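Quick one this week, mostly music stuff, typing between soundchecks.

Plellow have finished the second record. Finally. Eleven months late, two drummers later, and Wayne Mellor is still calling it "the quick one." I've heard 4 tracks. The single is a big dumb synth stomper with a kids choir sample in the drop, and people will either love it or leave teh room. I'm in the love camp. Out in December on Torier, vinyl first, 700 copies, streaming a bit after.

Mellor also had a pop at Henríquez from the stage in Fincombe, playing the piano hook from that summer hit at half speed under a dial tone. Crowd lost it. Henríquez posted a laughing face and then asked for the stems, so no feud. Sorry.

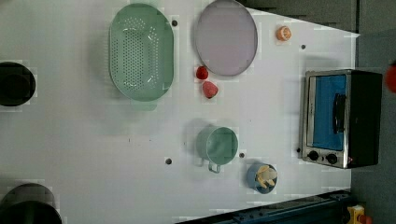
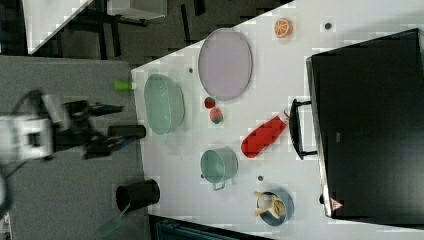

FINCOMBE ALL-NIGHTER

Tickets up now. 200 on the door, rest online. Lineup so far is Plellow (live, not a DJ set), Henríquez closing, and one more name I'm not alowed to print until the contract is back. Doors at nine. Cloakroom is cash only again, yes I know, I've complained.

If you bought for the canceled spring date your old ticket still works. Don't email me about refunds, email the venue. Bring the printout or have it on your phone before you get to the line, signal down there is awful.

More next issue, plus the remix contest winners. We got 77 entries and I'm on number 12.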